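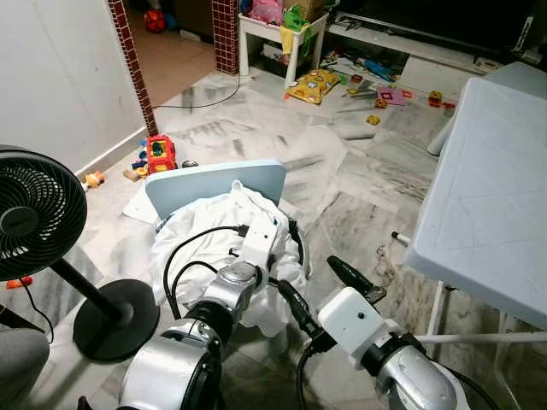
Notebook, laundry and folding. April, started 9:40 in the morning.

Carrying on from the last entry. The plan was to get the folding notes into a state where Pacheco could follow them without calling me over. We are on the shirts and thin cotton now. Towels are done and written up on the earlier pages, sheets are still to do.

Setup. Working in the front room on the tile floor. Board on the floor, stood up on its edge when it isn't in use. Folding table out, stool behind it. Fan on its pole. I swept the floor before starting and went over the strip by the baseboard twice. The white things show every bit of dust, and last time I had to send two of them back through the wash.

The toys stayed down. I asked about putting the red truck and the rest in a box and was told they would be out again in ten minutes. Fine. They are behind the board and not where the folding happens. Note for whoever sets up next: keep the walking path on the table side, and check for small pieces before kneeling.

Method for shirts, as it stands today:

Shake the shirt out twice, holding it at the shoulders. Lay it face down on the board with the collar at the top edge. Smooth from the middle outward with the flat of the hand. Bring one side in to the line of the collar, sleeve back on itself. Same on the other side. Bottom up to the middle, then once more. Turn it over and put it on the pile.

The board sets the width. Cantero has been saying for weeks that we should mark the board with tape, and I have been saying the edge is enough. Tried it his way for the second half of the morning. He is right for the bigger shirts. On the small ones the tape line ends up under the cloth and you can't see it anyway. Left the tape off again at the end and will ask Pacheco which he prefers.

White cotton. The thin white pieces are the worst of the lot. They cling to the board and they cling to themselves, and if you let one go in a heap it takes longer to find the hem than to fold it. What helped: pick up by a side seam, not the middle, and find the label first. The label gives you the inside, and from there you can find the rest by touch. I wrote "find the label first" at the top of the instruction card and underlined it.

Fan. With the fan on the low setting the thin pieces lift at the corners while you smooth them. With it off, the room gets stuffy by late morning. Turned it to face the doorway and that was good enough. The cord needs to run along the wall. I stepped on it once carrying an armful of shirts.

10:55. Break. Pile count, since that is what the sheet from Unport asks for: 40 pieces folded, 3 put aside. Two of the three had stains that didn't come out, and the third had a seam gone under the arm. They go in the mending bag. The sheet has no line for mending, so I wrote it in the margin again. I would like a new version of the sheet. Cantero said he would write to them.

Detergent. Switched to the Dernar powder for this batch after finishing the box of Fadum. Can't tell any difference in how the cloth folds. The Dernar smells stronger. Used the same scoop for both, leveled off. If the smell bothers anyone, tell me and I will go back. There is a second box of Dernar in the cupboard over the washer, so I would like to use it up first.

Second half of the morning was at the table. I wanted to compare folding on the table with folding on the board, as my knees had had enough of the floor. The top has a raised pattern that I thought would leave marks in the cotton. It doesn't, or none that I could find holding a shirt up to the light. It does give the cloth something to hold on to, and the hem stays put while you bring the sides in. On the board it slides.
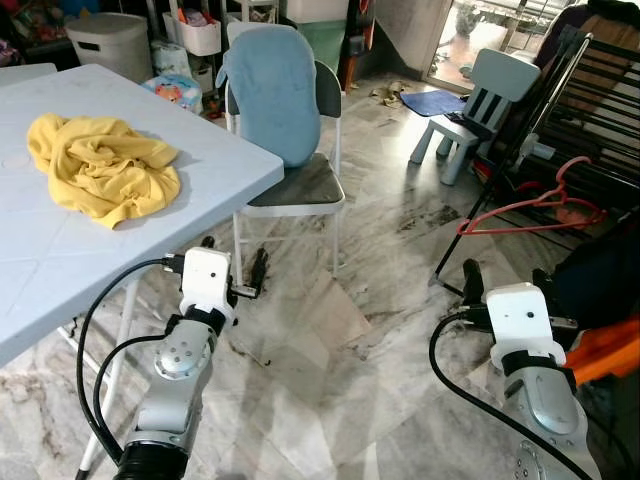 Folding table and chair, yellow piece still to be folded.

Things against the table: it is low if you are standing, and the top shifts if you lean on one end. I pushed it against my hip and that steadied it. Sitting down was worse, I couldn't reach the far sleeve without getting up. The chair is better used for hanging the next thing over the back. That saves bending down to the basket every time, and whatever is hanging there has lost some of its creases by the time you get to it.

Colored things. Keep the yellow ones apart from the white until we know they don't run. I did a test with a damp white rag pressed on the inside of a hem for a minute. Nothing came off on the rag. One test on one hem is not much to go on, so they still get their own wash this month.

Times, by the kitchen timer. A plain shirt on the board came to 55 seconds when I was fresh. I didn't time the table properly. I forgot to reset the timer between pieces and the number I wrote down is no good, so I crossed it out. Repeat next session with the same shirts, and have somebody else hold the timer.

Pacheco came by before lunch and tried three or four shirts from the card without help from me. He went wrong at the same place each time, the sleeve. The card says "sleeve back on itself," and he read it as rolling it up. Changed it to "fold the sleeve back so it lies flat along the side." He said it should have a drawing. I can't draw. He took the card with him and will do one.

To do:
Sheets, both sizes. Need two people for the big ones.
Ask Sotiropoulos if the shelf brackets have come in. The piles can't go on the washer again.
Foot for the short leg of the stool.
Time the table against the board.
Mending bag to Cantero.
New card when the drawing is ready, and throw out the old ones, including the one taped inside the cupboard door.

Stopped at 12:20. Table left out for the afternoon.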